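Skiriten sorting project, notebook, May, 3:40 pm

Back on the bucket task after lunch, with Karim on the keyboard and me resetting the table.
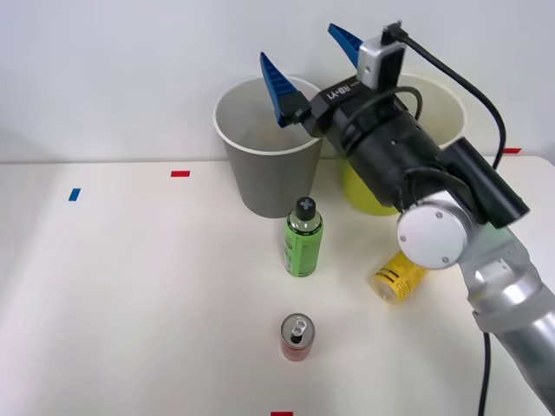 Karim wants to freeze the start positions before we do any more runs, and I've finally come around to it. Last week we both put things down wherever we felt like and then argued over whose runs were better, so from now on we go by the tape. If a strip peels up, stick it back down before you hit start, please!

The plan is still cans in the yellow bucket, bottle in the gray one. I'd like to do the can that's lying down first, while we're fresh – it's the one I always mess up. I come in too high, squeeze, and it rolls (Karim says I'm impatient, and he's probably right). The standing can is much easier, I just have to remember to open the fingers all the way before I go down.

We have 1,524 runs saved on the class drive and Bouchra Shehata wants 3,000 before anybody trains the final model. She also wants 200 held back for testing and not touched, so I made a separate folder and put Karim's name on it, ha.

Things to sort out:

Wrist cable. I don't love how much loop there is near the gripper. Ask Bouchra if we can clip it.

Grip force. Karim set it to 3 in the config and I'd leave it there until the bottle runs are done.

Naming. The Gustham team is using dashes in their file names and we're using underscores, and the merge script chokes on it. I'll message them tonight.

Next up is the lying can, me driving, Karim logging.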